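Subject: Re: Repainting the back room, which brown?
From: Ecaterina Bălan
Date: 23 Aug 2018

Liviu Filip wrote:
> Has anyone on the list used a warm brown on all the walls of a small
> room? My wife loves it, I'm worried we'll feel like we live in a
> cigar box. Also, do I really need primer over the old yellow?

Hi Liviu, hi all,

Yes to the primer! I skipped it in our hallway in June and the yellow kept grinning through after two coats, so I ended up buying more paint anyway (the Narkeck store on the hill, 40 for the big can, ouch). One coat of primer, leave it overnight, then go.

As for the brown, I love it, but go for one with some orange in it. Ours is Elleck number 3094 and it's so cozy with the lamps on. The plain browns on that same card looked like mud to me.

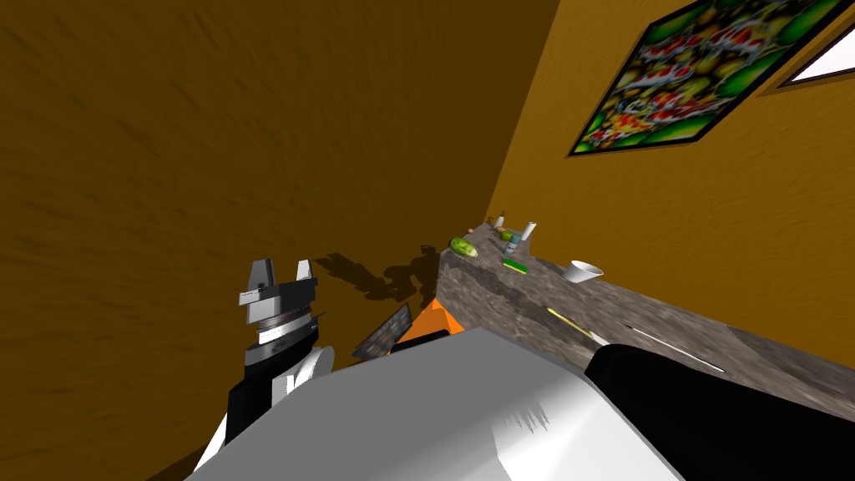

Olteanu wrote to me off list that the corners are where a warm brown goes wrong, they always dry darker there, and that a small brush and a light hand fixed it for him.

I'd go along with that. I cut in the corners first and then rolled right up to them while the edge was still wet, and you really can't find the join now (I've looked!).

Oh, and I still have 4 rollers and a tray in the garage if you want to borrow them. Just bring back the tray, it's my sister's.

Ecaterina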